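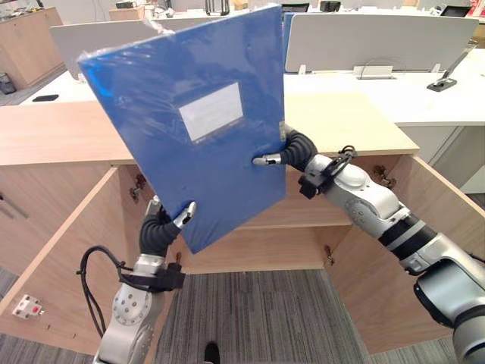 A blue document box, still in its clear wrap.

Plidano opens paper archive service for small companies in Gamon

Gamon, Tue 1 December — Plidano, a supplier of office and filing products, today opens a paper archive service for small companies in the Gamon region. The service is for firms which must keep contracts, invoices and staff records for many years, but which do not have a dry and safe room for them.

During the test period, which started in April, 173 companies gave their older papers to Plidano. Together they filled 1041 boxes. Most of these companies have fewer than 13 employees, and many of them kept their files before in cellars, garages or behind the sales counter.

The customer orders flat or ready-made boxes from the Plidano catalog, fills them and writes on the label the department, the year and the date when the content may be destroyed. Plidano collects the boxes on a fixed day of the month and brings them to the Undano building, on the east side of Gamon. The rooms there have nearly 700 meters of shelves on two floors. Temperature and humidity are checked every morning and every evening.

When a customer needs a paper back, two ways are possible. A single document can be scanned and sent the same working day, if the request comes before noon. A full box is delivered on the next working day. Customers who prefer to look at their files in person can reserve a table in the reading room of the Undano building.

"In the test period we learned that customers want to ask for one page much more often than for one box," the company said. "For this reason the scan of single pages is now included in the monthly price — in April it was still an extra."

The boxes of the Thái series are recommended for the service, as their height fits the shelves in the Undano building. Other boxes are accepted when they close completely and are not heavier than one person can carry. Loose folders and plastic bags cannot be accepted.

The price is calculated per box and per month, with no minimum number of boxes. Contracts run for one year and can be ended after this with notice of one month. Companies from the test period keep their present conditions until the end of April.

An open day for interested companies will take place at the Undano building in January. Registration is possible at the Plidano store in Gamon or with the form on the company's website.

About Plidano
Plidano sells filing products, office paper and shelves to companies, schools and public offices. The company has its main office and its warehouse in Gamon.

Press contact
Plidano, Press Office, Gamon
Photos and price list are sent on request.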